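A Buyer's Day Out at Grabner
April 2019

Our purchasing group has been talking about a picking arm for the Cluvulcombe warehouse for so long that the folder has its own folder. When Grabner announced an open day at its Groranness site, I was told to go, ask about money, and not sign anything. I managed all of it, though the third was close after the lunch.

Groranness is easy to reach if you own a boat. By car it is a long single road with sheep on it. I arrived late, got a lanyard with another company's name on it, and was that company for the rest of the day. They seem to be well thought of.

There were 26 of us, split into groups by the color of our lanyards. Mine was the purchasing group, and you could tell by the shoes. The engineers were led off to see motors. We were given chairs, a pastry, and a talk called "Total Cost of Ownership," which opened with a photo of an iceberg. I have now seen that iceberg at four different suppliers and would like to meet it someday.

The talk was better than its iceberg. The presenter admitted that the arm is the part people budget for and often the smaller part of the bill. After that come the gripper, the stand, the guarding, the air line if you need one, the floor work, and the days of somebody's time spent teaching it what you sell. Grabner quotes the arm on page one and the rest in an appendix. I asked whether the appendix could be moved to page one. They wrote that down, very politely.

Then we were taken to the planning room, which was the reason I had come. Grabner wants customers to try the job in simulation before they order. You send in the sizes of your tables and a list of your products, and they build it on a computer and let the arm have a go. The service is called Grorkden, a name I assume was cheaper than the alternatives. It costs a flat fee, credited against the purchase if you go ahead and kept by Grabner if you come to your senses.

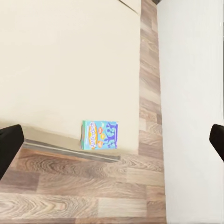

What I wanted to know was how much of the simulated result I could carry back to my own finance people. The answer was careful. Reach and layout carry over well, they said, so if the table is in the wrong place on the computer it will be in the wrong place in Cluvulcombe. Grip is harder. Cardboard gets soft in July, shrink wrap slides, and a carton that has been dropped once is a different shape from the one on the list. Their advice was to use the simulation to pick the stand and the arm length, then hold back money for a trial with real stock before choosing the fingers.

I liked that, partly because it was the first time all day anyone had told me to hold money back.

We also got a look at the test hall, where an arm was moving cartons from one bin to another and a second arm was moving them back. I have worked in places like that. A screen over the bins showed 221 picks since the last stop. I asked what had caused the last stop and was told it was a scheduled one. I asked who had scheduled it and we moved along to the coffee.

Some notes for whoever goes next year, or for anyone filling in our capital request before then:

Ask for the quote with the gripper in it. Two sets of fingers, if your products vary as much as ours do.

Ask what happens to the service contract after the first year. Ours would go up by 10 percent, which I found in a footnote, reading it in the restroom where the light was better.

Measure your tables before you send the sizes. Grabner said customers often send the catalog figure, and then the real table has a lip on it, or stands on a floor that slopes.

Send them your awkward products as well as your nice ones. We were all tempted to list the square boxes and keep quiet about the bagged items.

Lead time is four months from deposit, longer if you want it painted a color. Nobody in our group wanted it painted a color, but there was a chart.

My recommendation is to pay for Grorkden this budget year, leave the arm for the next one, and put a line in between for the floor. The floor at Cluvulcombe by the loading door has needed doing anyway, and I would rather the robot got the blame for the cost than me. I have put the brochure in the folder's folder. The lanyard I kept.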